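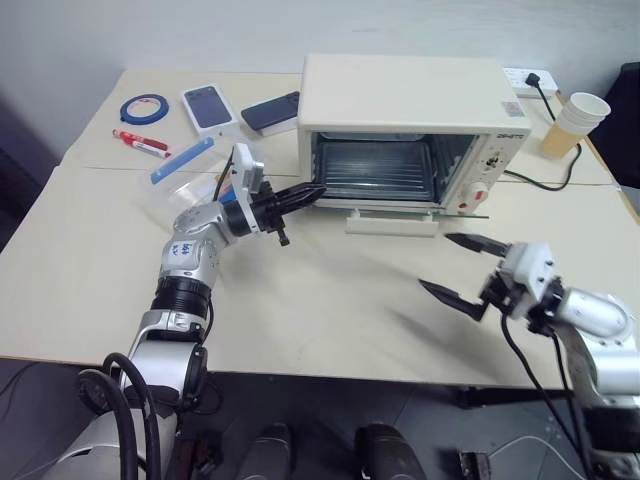 Drive the sheet piles first and argue about the water later, was Haiyan Lu's view, and for most of July she had the whole site behind her. Then the river gravel at Wurkura turned out thicker than the boreholes said.

The job is a pumping station basement, two levels down, hard up against an old brick sewer. Poulain had priced it with wellpoints. Cheap, quick to jet in. Fine in sand. In open gravel, with the river 37 metres off – not fine. Flow at the first trial was roughly 700 litres a minute and the water level barely moved.

So, a rethink. Deep wells outside the piles, a grout curtain on the sewer side, standpipes read twice a day. Jinfeng Xiao wanted recharge wells too, to stop the ground under the sewer from settling. Poulain said no, then yes, once the crack survey came back.

Digging restarted on 2018-10-02. Lu still thinks longer piles would of done it. Xiao points at the clay, or the lack of it; there was nothing solid to toe them into.

Discharge goes through a settlement tank, then back to the river under a permit that runs out before the base slab is due. The renewal is in. No answer yet.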